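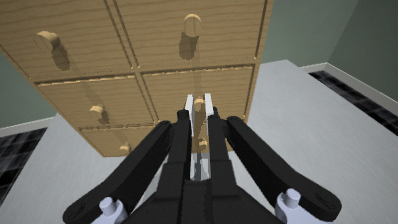 Cunex has published the first results from its household-chore benchmark, and the short answer to whether a machine can tidy a bedroom remains no. The benchmark, called Nadska, ran 1,512 simulated attempts across 19 chores, from opening storage furniture to clearing a sink. Drawer tasks made up the largest share. A six-drawer chest with round wooden knobs is a typical case: a parallel gripper has to bring one fingertip to each side of a single knob, close on it, and pull along the line of the drawer's travel. With two columns of drawers, an arm working on one knob also has to stay clear of its neighbors.

Grasping was the part that went well. According to the report, most control programs entered in the test could locate a named knob and close on it. Failures came later, during the pull. A small error in the direction of force caused the fingers to slide off the curved edge of the knob, and many programs kept moving backward with nothing in the grip. Only 3 of the 8 programs tested detected the slip and went back for a second try.

"Opening a drawer is scored separately from using it," said Glenys Sayce, who led the evaluation. "Once we ask for the drawer to be opened, a shirt put in, and the drawer closed again, the success rate drops at every step. Cloth is still the worst item on the list."

Shop-floor chores scored higher. Dimik, a parts distributor that supplied the task list for that half of the benchmark, asked for bin picking, shelf restocking and carton closing. Its fixtures have known dimensions and its bins sit in fixed positions, so the programs had less to work out before moving.

The results apply to simulation only. Friction, drawer weight and knob size were varied between attempts, but swollen wood, worn runners and overfilled drawers were left out of this version. Bohumila Halás, a controls engineer at Goel, which entered one of the programs, said those conditions matter more than the average score. "A person feels a drawer stick and lifts it slightly. Our controller reads the same thing as a closed drawer and stops."

Cunex plans to add sticking drawers and mixed handle types in the next release, expected in January. Trials on physical furniture will follow, starting with the drawer and cabinet tasks. The scoring rules will stay the same so that the two sets of results can be compared.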